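Wollarus Grocery, progress report, period ending December
To: Ultan Mulligan
Date: 2026-01-07

Ultan, quick one before the lender call. Numbers first, then the store by store, then what I need from you.

Overall: on plan for the conversion, behind on the disclosure work. Spend inside the approved budget except legal, see below.

Shareholder records
We have 1,154 holders on the register after the Belline merger, 114 of them with no working address. Letters went out twice. Transfer agent is running a second trace and says results by early February. Until then the merger payments for those accounts sit in escrow. Not a big sum but the auditors keep bringing it up, and they will bring it up again.

Minority holders asked for the board minutes from the sale process. Outside counsel reviewed 2,000 pages, released most, held back the banker correspondence. Their lawyer has objected to the held back part. No suit filed as of this morning. Counsel's view is we give them a proper privilege log and it calms down. I'd like that log done this month, it has been "nearly ready" since Thanksgiving.

Proxy statement
Draft four is with counsel. Two open items:
- the background section still skips the first approach from the buyer. Has to go in. I don't care that it was informal.
- the projections table uses the old same-store numbers, finance is swapping it out
Nobody signs until both are fixed. I've asked that every director gets the full draft and a few days to read it, not the night before like last time. 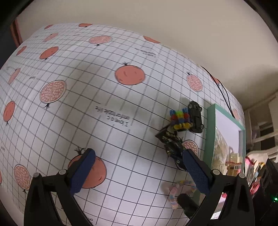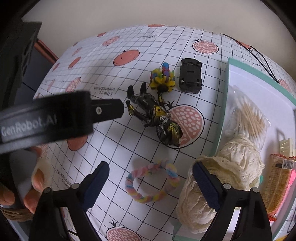
Stores
Mottram: reopened, new deli counter in, bakery oven still waiting on the gas inspection. Sales flat against last year, which I'll take given we had half the parking lot dug up. Staffing ok. Manager wants a second receiving clerk, I said wait for the spring numbers.

Belline Road: shelving done, registers done, sign not done. City wants the sign smaller. We've resubmitted. Old sign stays up for now with the old name on it, customers don't seem to mind but the lease says we rebrand within the year so it can't drift.

The other Belline stores are on the new price file. A few wrong shelf tags the first weekend, mostly dairy, all corrected and refunds given where people asked. Produce shrink is down a bit. Meat shrink isn't.

Warehouse and systems
Moved ordering to Trarex in all stores except Mottram, which goes when the oven mess is over. Cutover was rough. 214 orders came through twice on day one and we caught most before the trucks were loaded. The rest we sold through or gave to the food bank. Trarex has credited us for the first month. Fix is in place and we've had no repeats.

Invoice matching is still manual for the small vendors. Slow. Two people in accounts payable doing nothing else, and one of them is out from next week. Need to either get a temp or let the small vendors slip to longer terms, and I don't want to do that to the egg and honey people.

Legal spend
Over. Reasons are the document request and the extra proxy drafts. I've asked for a capped fee on the rest and got a "we'll look at it". Would help if you called them yourself. Revised forecast is in the spreadsheet, second tab, ignore the first tab its the old one.

Lender covenants
All met for the quarter. Leverage test is the tight one. If Mottram stays flat through the winter we still pass, if it drops we're close to the line. I would rather tell the lender now than have them find it in the quarterly package. Let me know if you disagree.

Needed from you
1. Ok to tell the lender about the leverage test
2. Call to counsel on fees
3. Yes or no on the accounts payable temp
4. Sign off on the escrow letter, sent to you before the holiday, can resend

Next period
Privilege log out. Proxy draft five to the full board. Mottram onto Trarex. Sign approval at Belline Road, hopefully. Address trace results back from the agent and a plan for whoever is still missing after that, probaly the state unclaimed property route but counsel needs to confirm the waiting period.

Next report in February, same format unless you want the store section shorter.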